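4. Preparing the table for the cup exercise

Before you start this section, the two arms must be fixed and the grippers must open and close from the laptop (section 3). Keep the stop button where your free hand can reach it.

4.1 Move both arms to the waiting position, with the grippers open.

4.2 Put the steel cups upside down on the table, between the two grippers. Leave space for your hand.
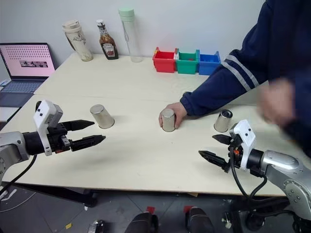
Ollville, 13 April 2026

This version replaces the one from August. The changes are in the speed values and in step 4.4. The build is the same Vellow kit, with the Strömberg power supply of 408 W.

4.3 Set the speed limit to 300 in the settings file. The value 1000 is from the factory and it is too fast for a home table.

Caution: When you reach between the arms, the program must be paused. Do not lean on the table, the two panels can move against each other.

4.4 Place the small objects by hand, one at a time. Put them down gently and take your arm back by the same way.

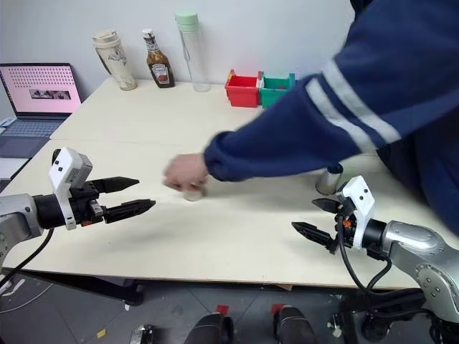
If an object rolls, choose another one with a flat side. Bottles and bins can stay at the wall, but keep them behind the reach line of 279 mm.

4.5 Bring one gripper slowly to the upper rim of a cup. Check in the wrist camera that the jaws are beside the cup and do not press on it. A toy brick near the cup is good for judging the distance. 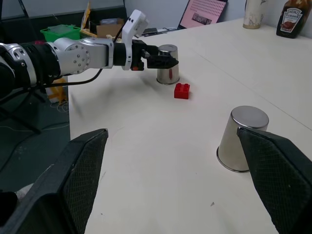

4.6 Save the position under a new name and write the name in your notebook.

Note: Do not save over the waiting position. If you did it already, repeat section 3 from the beginning.

Davoud Kordestani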